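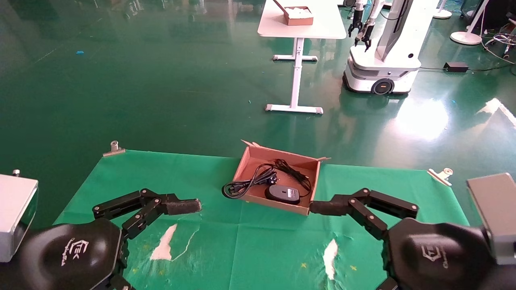
Collov 双臂工作台 > 使用手册 > 第3章 作业设置

3月26日　英瓦尔·托夫特（Ingvar Toft）

3.4 小件装箱：鼠标与带线配件

本节说明如何设置工作台，让双臂完成把鼠标、线缆等小件放入敞口纸箱的作业。开始前请先完成3.2节的夹爪校准和3.3节的台面标定。

先说明适用范围。不少用户在安装前会问，这套设备现在能不能代替一个打包工。目前的答案是：能承担其中一部分。硬质、形状固定的物品，放进敞口纸箱，可以长时间连续运行，只需要有人补料。带线的物品可以做，但要有人在旁边看着。折箱、封胶带、贴面单不在本版本的支持范围内，请安排人工完成。家庭环境中的同类杂务（收拾抽屉、整理充电线）原理相近，但物品种类太杂，本版本未作验证，不建议按本节步骤直接套用。

3.4.1 准备台面

1. 铺好绿色工作垫，用金属夹固定。垫子允许有轻微褶皱，但纸箱所在位置应尽量抚平，否则箱底会翘起，夹爪下探时容易推动箱子。

2. 检查垫子表面。磨白的地方如果落在纸箱放置区内，请把垫子挪一挪或换一块。深色线缆在绿色底面上最容易识别，在反光的表面上最差。

3. 把纸箱放在两只夹爪之间，箱口朝上，四面翻盖向外折开。翻盖要压到底。半立着的翻盖会挡住指尖，也会遮住箱内的物品。

4. 确认左右夹爪的指尖都能到达箱子两侧，且不碰到夹具。

注意：请使用浅箱。箱壁过高时，手指的活动空间不够，系统会反复尝试后停机，报错“进入角度不足”。

3.4.2 检查指尖软垫

5. 关闭电机使能，用手指按压两侧指尖的软垫。软垫应能回弹，边缘没有翘起。

6. 软垫每抓取3,960次更换一次。抓线缆的磨损比抓硬物快，如果整班都在做带线物品，请提前更换，不要等提示。

小心：更换软垫前务必断开使能。仅按暂停键时，手臂仍然保持力矩。

3.4.3 录入物品

7. 在控制面板选择“新建物品”，输入名称。鼠标请归入“硬质小件”，线缆单独建一个条目，归入“柔性件”。有线鼠标需要建两个条目，再用“关联”功能连在一起。

8. 将物品放在台面中央，按提示转动，每个物品采集19个姿态。线缆请每次重新盘绕，不要保持同一种形状，否则识别结果会偏向那一种盘法。

9. 设定夹持力。鼠标用默认值即可。线缆建议先用低档，打滑再逐档上调。力过大时线皮会留下压痕，客户收货后可能退回。

3.4.4 试运行

10. 选择“单步模式”，先放鼠标。鼠标落位后，查看面板上的箱内视图，确认它靠近箱子的一端，给线缆留出位置。

11. 再放线缆。此步由双臂配合：一只夹爪提住线圈，另一只托住插头，一起下放。

12. 检查插头位置。插头搭在箱沿上、线圈垂到箱外，是现阶段最常见的未完成状态。系统会把线圈大部分进箱判为“已放入”，但这样的箱子不能合盖。遇到这种情况，按“补抓”，系统会以插头为目标再做一次动作。

13. 补抓3次仍不成功，手臂会退回待机位，并提示人工处理。请等提示灯变为常亮后再伸手。

14. 单步模式通过后，切换到“连续模式”。首批建议不超过500箱，跑完后查看日志，再决定是否放开数量。

注意：不要为了提高通过率而关闭插头检测。关闭后面板上的成功数会上升，实际能合盖的箱子并不会增多。

3.4.5 关于节拍与人员安排

只装硬质小件时，一名操作员可以同时看管两台工作台。加入线缆后，请恢复为一人一台。我们在Lindberg仓库试用时，几乎所有的停机都出在线缆上：线圈散开、插头的插脚挂住翻盖、两股线绞在一起。同一批货里鼠标本身很少出问题。熟练工人用扎带把线捆好再放，速度仍然比双臂快得多。

因此在这一版里，我们推荐的分工是：由人提前捆好线缆，由设备装箱。Arnardóttir车间从7月起按这个方式排班，人工集中在捆线和封箱两头，中间一段交给设备。若您的供应商能够提供已捆扎的线缆，可以跳过3.4.4节中的补抓设置。

3.4.6 周边环境

15. 手臂活动范围以外的地面可以放置其他设备，但线缆和电源适配器应收到走道之外。移动机器人的轮子压过散线后，定位会有偏移。

16. 光亮地面会反射顶灯。如果面板提示“亮斑干扰”，请调低顶灯，或在设置中把识别区域收窄到工作垫以内。

17. 备用纸箱请放在另外的桌子上，不要叠在工作垫边缘。系统会把视野内靠近的第二只箱子当作目标。

3.4.7 常见提示

“目标丢失”：物品被翻盖遮挡，或已滑到箱角。压平翻盖，按“重新识别”。

“柔性件未闭合”：线圈有一段在箱外。按“补抓”，或人工放入后按“确认”。

“左右臂间距过小”：两侧指尖同时进入箱内且距离过近。换用稍宽的箱子，或改为单臂依次放入。

“夹具位移”：金属夹松动，垫子移位。夹紧后须重新做台面标定，见3.3节。

若需要导出日志，请使用Plikeck插件，操作方法见附录B。导出时请保留失败记录，不要只选成功的批次，维护人员需要对照两者才能调整参数。

下一节（3.5）说明纸箱更换与批次切换。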